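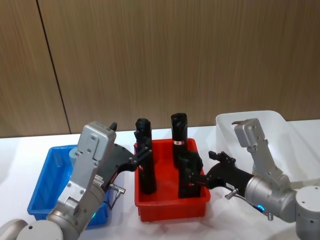
The Naler kit has been on my bench for 11 days now, so I owe the list a proper answer on whether it can do two-handed bin work. Short version: yes, with some grumbling from me! I was worried about the arms getting in each other's way, because the grippers are chunkier than the Pranetti brochure makes them look. You get a good idea of it with both of them coming at the red bin from opposite sides like that, where the left arm is covering a good chunk of the blue bin. If you're used to a single arm, leave yourself more table than you think you need. I started with the bins much closer together and had to shuffle everything twice.

Setup took me most of an afternoon (the manual is 158 pages and the part I wanted was near the back, of course). Nolivau, the software that comes with it, is pretty friendly once it finds both arms. Teaching it a pick is mostly dragging things around on the screen, and I got my first decent one after five tries.

On Wednesday somebody wrote:

> Has anyone on Onsri tried the Naler two-arm kit yet?
> We want to sort small parts between bins and I can't
> tell from the product page how the grippers do with
> tall stuff that stands close together. Also, is the
> cabling as messy as it was on the last one? The quote
> we got was 316 a month on the lease plan and I'd like
> to hear from a real user before I sign anything.

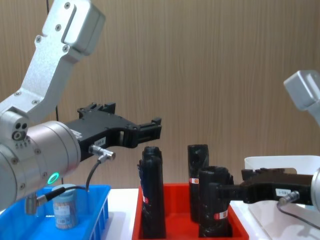 Tall stuff standing close together is where I'd slow it right down. Nolivau lets you set the approach speed for each pick, and I keep mine low any time there are neighbors. The one in front is the easy one to get at, and you can see the right gripper closed on it with two taller ones still standing in the tray. Getting to the back one is a fussier job, and I usually have it clear the front first. As for the cables, well, they're still on the outside! Look at the loop hanging off the left gripper toward the blue tray. I'd route that before you do anything else.

Can't help much on the lease price, I bought mine outright. Maybe ask Pranetti if they'll do a trial month? They were nice on the phone with me. If you want my Nolivau settings, write me off list and I'll send the file.

Tiago

Posted Wednesday, 4:40 pm, by Tiago Paiva
Last updated: January
Contact the list owner | Copyright Onsri list members | Back to top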